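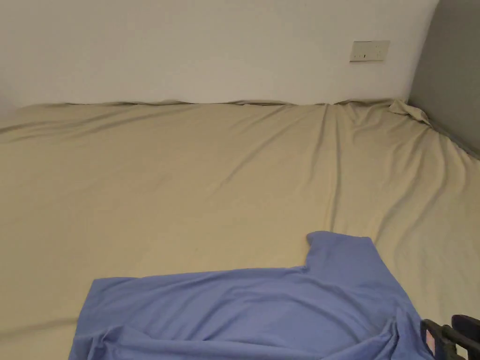
Page last changed in December, 11:40 pm

Flynn Nepia
a thread on sleeping badly, by someone with credentials

1/ I have now been awake at 3 am often enough that I should be paying it rent.

2/ First I tried the bedtime podcast. A man with a voice like warm gravy reads the history of the Nimimthorpe canal. I stayed up for all of it. I have opinions about the lock gates now.

3/ Then the app. Mirnance gives you a sleep score in the morning. Mine was 243. Out of what? The app won't say. I lay awake the next night wondering out of what.

4/ My sister says count backward from 3,000. I got to 531 and remembered a thing I said to a coworker at a going-away lunch years ago. Had to start over. The coworker is fine, by the way. She moved to Rokmont and has two dogs.

5/ Changed the sheets, which every article tells you to do. Khaki ones. Very grown-up. I now lie awake on khaki.

6/ Gave up coffee after noon. Gave up coffee after ten. Considered giving up ten.

7/ The guy at Saraç, the tea place by the bus stop, sold me something with valerian in it. It smells like a gym bag that has been through a divorce. You steep it for eight minutes and then you are up twice in the night for other reasons.

8/ Every article also says to keep the bedroom for sleep only. Fine. So at 3 am I go sit in the kitchen, where the fridge hums one note slightly flat and I have read the back of the rice bag in both languages.

9/ Breathing exercises: in for four, hold for seven, out for eight. I kept losing track and holding for whatever felt polite. Do not do this near a smart watch. It asked if I was okay. 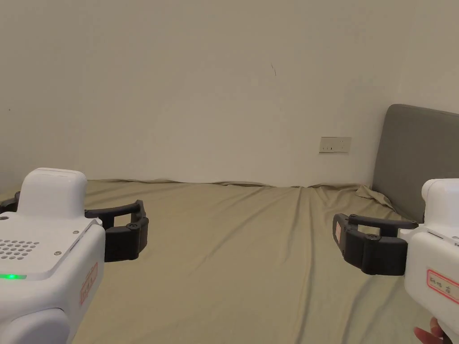
10/ Things people have replied with so far
Magnesium. Melatonin. "Have you tried being tired?" Socks. No socks. One cold foot outside the blanket, which has a surprisingly angry fan club.

11/ To the person who sent me a 111-minute recording of rain on a tent: I've been in that tent. I did not sleep in it either.

12/ Best result yet was the night I decided to stay up on purpose and finally do my expense reports. Out cold by the second receipt, face on the stapler.

13/ So I'm doing expense reports again tonight. I've run out of my own. If anybody has a shoebox of receipts they don't need until spring, my messages are open, and so are my eyes.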